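Hidard 무늬목 모서리 보수재 (2액형, 40 ml)
홈 > 목공 보수재 > 가구용 > 모서리·테두리

품번: HD-31
제조: Hidard
수입·소분: Salden
색상: 암갈색 31번 (기본), 그 외 색상은 하단 색상표 참조
재고 상태: 출고 가능
단위: 세트

제품 개요
HD-31은 무늬목 또는 얇은 단판을 붙인 가구의 모서리 결손부를 채우고 다시 깎아 형태를 잡기 위한 2액형 에폭시계 충전재입니다. 서랍 전판 윗단, 상판 앞모서리, 문짝 하단처럼 손이 자주 닿거나 부딪히는 부위의 국부 보수를 대상으로 합니다. 넓은 면의 재도장이나 구조부 접합에는 사용하지 않습니다.
주제와 경화제는 부피비 1:1로 혼합합니다. 경화 후에는 절삭, 연마, 착색, 상도 도장이 가능하며 경화 수축이 적은 배합입니다. 혼합물은 점도가 높아 수직면에 얇게 발랐을 때 흘러내리지 않으나, 한 번에 두껍게 올리면 자중으로 처질 수 있습니다.

세트 구성
주제 튜브 1개, 경화제 튜브 1개 (합계 40 ml)
혼합판 1매
플라스틱 주걱 1개 (평날)
이형 필름 1매
연마지 2종 (중목, 세목)
사용 설명서 1부 (국문)
착색제와 상도는 포함되어 있지 않습니다. 별도 품목입니다.

규격
형식: 2액형 에폭시계, 무용제
혼합비: 부피 1:1
혼합 후 색: 암갈색, 무광
작업 가능 시간: 18분 (실온 기준, 소량 혼합 시)
연마 가능: 6시간 후
최저 작업 온도: 18 ℃
보관: 서늘하고 건조한 곳, 직사광선 차단, 동결 금지
희석: 불가
도구 세척: 경화 전 에틸알코올, 경화 후에는 기계적 제거만 가능

작업 가능 시간은 혼합량에 따라 달라집니다. 한 번에 많은 양을 섞어 용기 안에 뭉쳐 두면 반응열로 굳는 속도가 빨라집니다. 혼합물은 판 위에 얇게 펼쳐 두고 사용하십시오. 작업 온도가 최저치에 가까우면 연마 가능 시점이 늦어지므로 보이지 않는 곳에 시험편을 같이 만들어 손톱 자국이 남는지 확인한 다음 연마를 시작합니다.

적용 소재
적합: 합판, 집성재, 원목, MDF, 파티클보드, 천연 무늬목, 기존 우레탄 또는 래커 도막의 단면
조건부: 유분이 많은 수종(티크 등). 탈지 후 시험 필요
부적합: 폴리에틸렌, 폴리프로필렌, 실리콘 잔류물이 있는 면, 왁스 마감면, 젖은 목재

멜라민 화장판은 표면에 부착력이 나오지 않습니다. 심재가 드러난 단면에 한해 사용할 수 있고, 화장판 위로 넘친 부분은 굳기 전에 닦아내야 합니다.

손상 유형별 선택
무늬목이 들떴으나 조각이 남아 있는 경우: 충전재를 쓰지 않습니다. Hidard 무늬목 접착제로 눌러 붙이는 작업이 먼저입니다. 조각을 떼어내지 마십시오.
조각이 없어지고 밝은색 심재가 드러난 경우: HD-31 적용 대상입니다.
모서리 심재까지 부서져 손가락으로 눌렀을 때 가루가 나오는 경우: 침투성 목재 경화제를 먼저 도포하고 완전히 건조시킨 다음 HD-31을 적용합니다.
색만 벗겨지고 단차가 없는 경우: 보수용 마커 또는 착색제만으로 처리합니다.
서랍 전판이 뒤틀리거나 접합부가 벌어진 경우: 본 제품의 용도가 아닙니다. 분해 후 재접착이 필요합니다.

작업 순서
1. 서랍이나 문짝을 본체에서 분리합니다. 분리가 되지 않는 구조라면 서랍을 완전히 닫은 상태에서 작업하지 마십시오. 틈으로 들어간 수지가 굳으면 전판과 본체가 붙습니다.
2. 손잡이와 받침판을 떼어냅니다. 떼어낼 수 없으면 마스킹 테이프로 감쌉니다.
3. 결손부 가장자리에서 들뜬 섬유를 칼로 정리합니다. 얇은 쐐기 모양으로 남은 도막은 연마지 중목으로 깎아냅니다.
4. 분진을 털고 에틸알코올로 닦은 뒤 말립니다.
5. 모서리선을 따라 이형 필름을 대고 테이프로 고정합니다. 필름이 완성면의 기준이 됩니다.
6. 주제와 경화제를 같은 길이로 짜고 색이 고르게 될 때까지 섞습니다. 줄무늬가 남아 있으면 그 부분은 굳지 않습니다.
7. 심재에 얇게 문질러 바른 다음 나머지를 채웁니다. 주변 면보다 조금 높게 올립니다.
8. 경화 후 필름을 떼고 중목, 세목 순으로 연마합니다. 연마 방향은 나뭇결과 나란히 합니다.
9. 필요 시 착색하고 상도를 올립니다.

깊은 결손부는 두 번에 나누어 채웁니다. 첫 층이 완전히 굳었으면 표면을 세목으로 거칠게 한 뒤 다음 층을 올립니다.

색상표
31번 암갈색: 월넛 및 적갈색 유광 마감 가구의 바탕색
참나무색, 자작색, 흑갈색: 주문 시 비고란 기재
충전재의 색은 바탕색이며 나뭇결은 재현되지 않습니다. 결 무늬가 뚜렷한 상판은 가는 붓과 착색제로 선을 그려 넣은 뒤 상도를 올려야 보수 흔적이 줄어듭니다. 유광 면에는 유광 상도를, 반광 면에는 반광 상도를 사용합니다. 화면의 색과 실물의 색은 다를 수 있습니다.

함께 쓰는 품목
Fallahi 목재용 착색제 (수성, 소병)
Fallahi 투명 상도, 유광 및 반광
Hidard 무늬목 접착제
Tetthorpe 모서리 클램프, 소형
Tetthorpe 곡면 스크레이퍼
착색제는 경화 후 연마한 면에만 사용합니다. 혼합 중인 수지에 수성 착색제를 넣으면 경화 불량이 발생합니다.

모서리 손상 사례: 암갈색 목재 서랍장
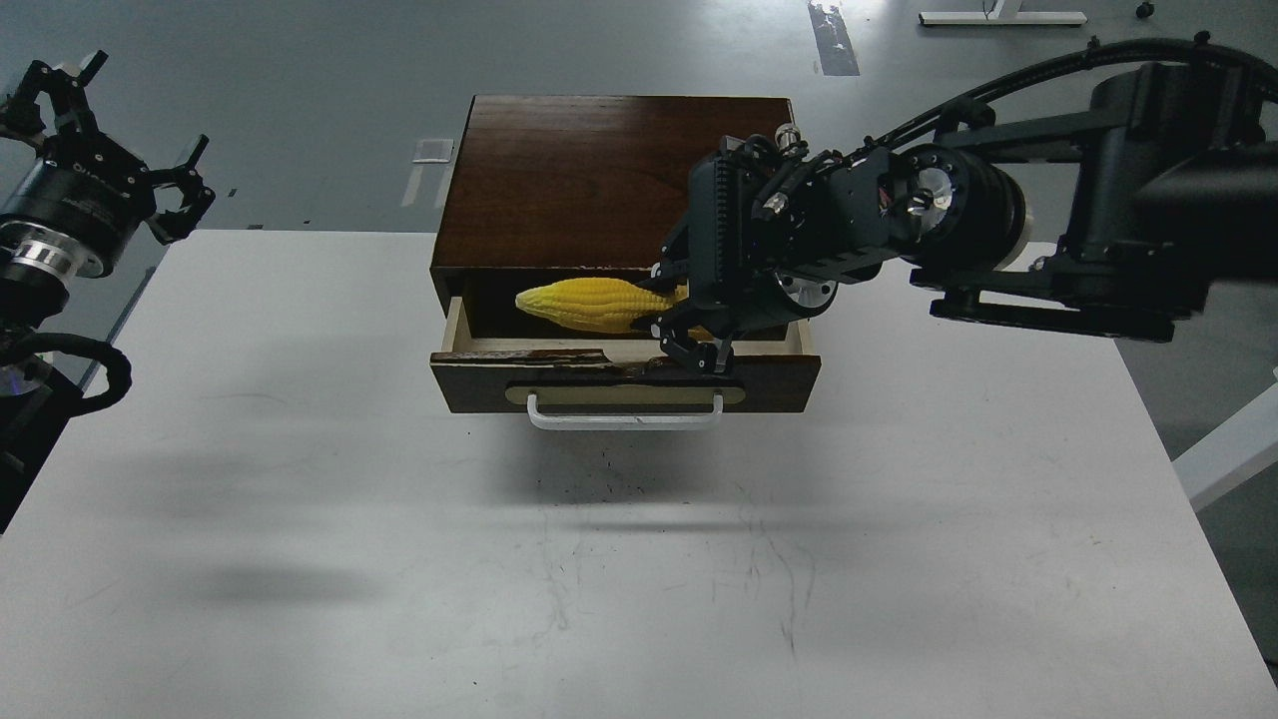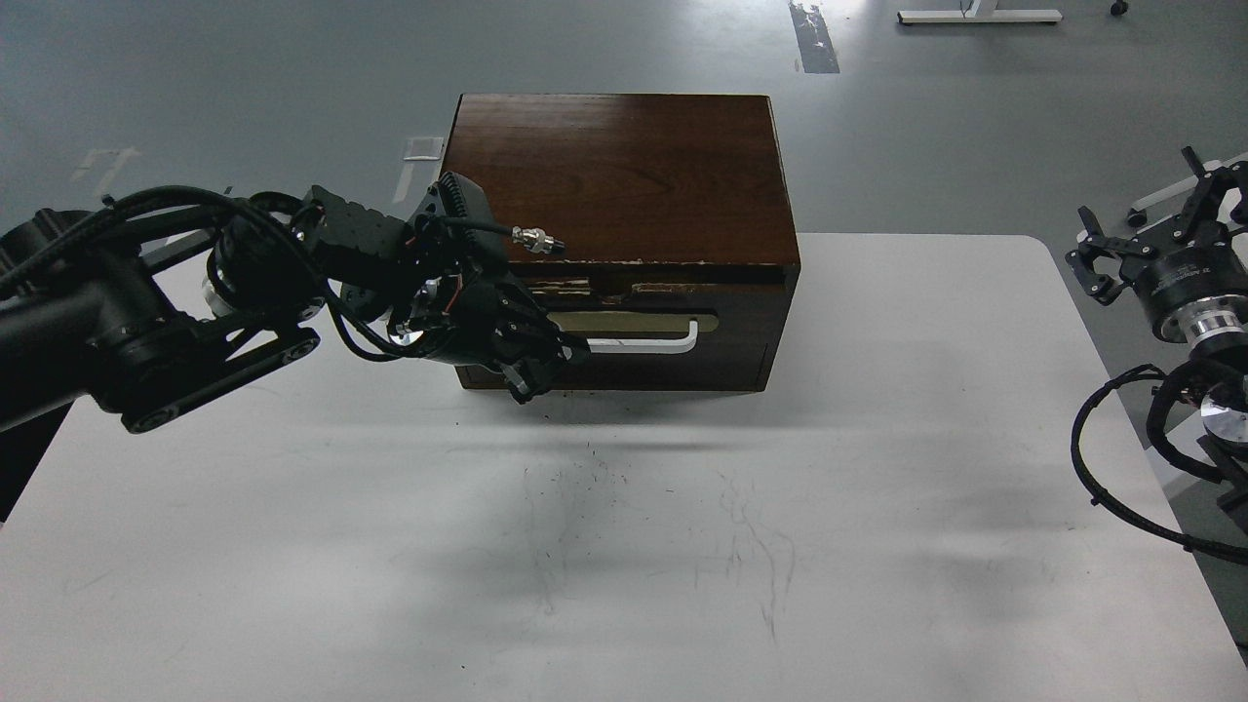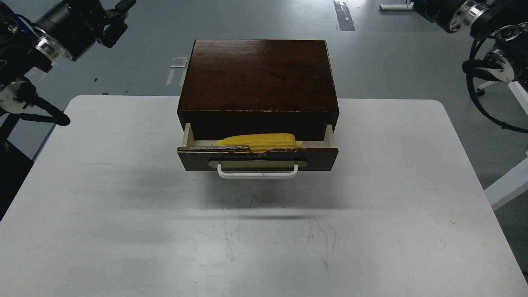
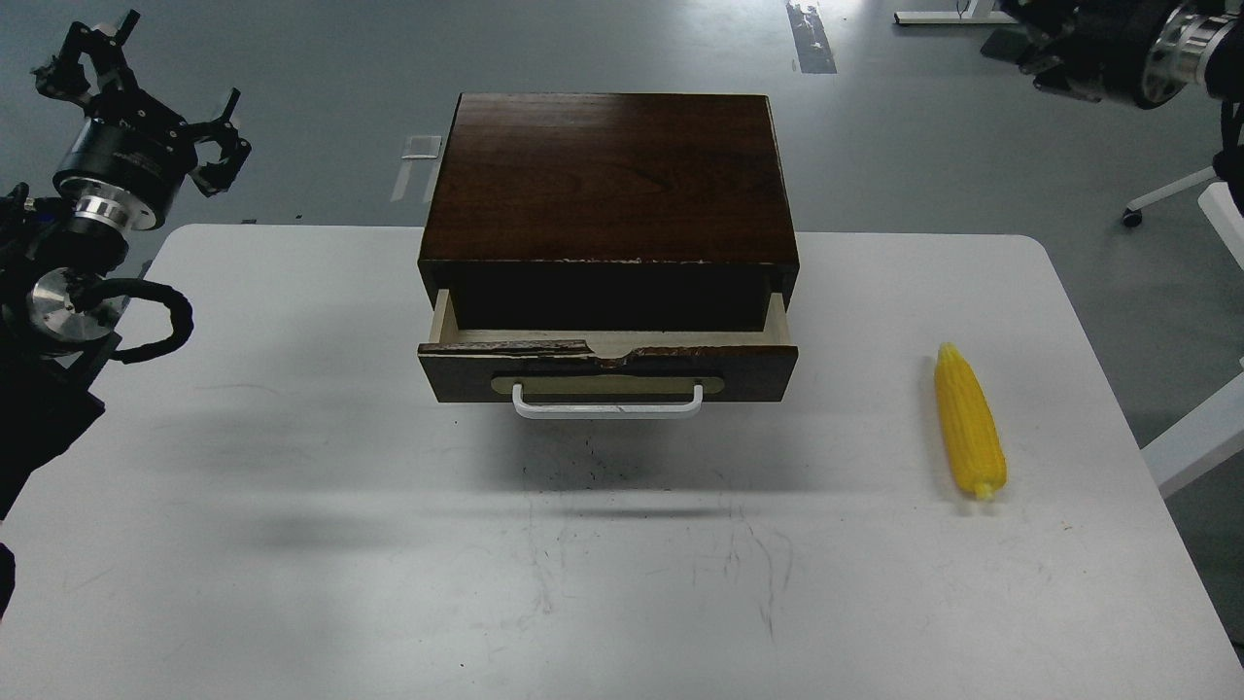
안전 및 취급
주제는 피부 감작을 일으킬 수 있습니다. 니트릴 장갑을 착용하고 환기되는 곳에서 작업하십시오. 경화제가 눈에 들어가면 흐르는 물로 충분히 씻고 진료를 받으십시오. 연마 시에는 방진 마스크를 착용합니다. 완전히 굳지 않은 수지를 연마하면 분진에 미반응 성분이 섞입니다.
식품이 직접 닿는 면, 유아가 입에 댈 수 있는 가구의 모서리에는 사용하지 마십시오.
남은 혼합물은 굳힌 뒤 지자체 기준에 따라 폐기합니다. 튜브 마개는 서로 바꾸어 끼우지 마십시오.

자주 접수되는 문의
표면이 끈적임: 혼합비 오차 또는 저온이 원인입니다. 따뜻한 곳에 하루 더 두어도 변화가 없으면 긁어내고 다시 시공합니다.
연마 후 가장자리가 떨어짐: 기존 도막 위로 얇게 번진 부분입니다. 3번 단계에서 도막 경계를 충분히 깎지 않은 경우에 나타납니다.
착색제가 먹지 않음: 수지는 목재처럼 흡수하지 않습니다. 얇게 여러 번 올리고 상도로 고정하십시오.
서랍이 뻑뻑해짐: 전판 윗단을 원래 높이보다 높게 쌓은 경우입니다. 본체 앞판과의 간격을 확인하고 재연마합니다.
나사 구멍 메우기: 손잡이 나사의 체결력을 받는 구멍에는 권장하지 않습니다. 목심을 박은 뒤 다시 뚫으십시오.

주문 및 배송
낱개 주문은 평일 오전 접수분까지 당일 출고합니다. 월요일은 입고 검수로 출고가 오후에 이루어집니다. 겨울철에는 튜브 동결 방지를 위해 단열 포장으로 발송하며 추가 요금은 없습니다.
개봉한 튜브는 반품 대상이 아닙니다. 수령 시 튜브가 굳어 있거나 새는 경우 포장 상태의 사진과 로트 번호를 보내 주십시오.
로트 번호는 튜브 접힌 끝단에 각인되어 있습니다.

기술 문의: Shobha Pai (보수재)
대량 견적: Kumaresan Gowda
안전보건자료(국문·영문)는 주문 내역 화면에서 내려받을 수 있습니다.
본 페이지의 규격은 3월 입고 로트부터 적용됩니다. 이전 로트는 동봉된 설명서의 수치를 따르십시오.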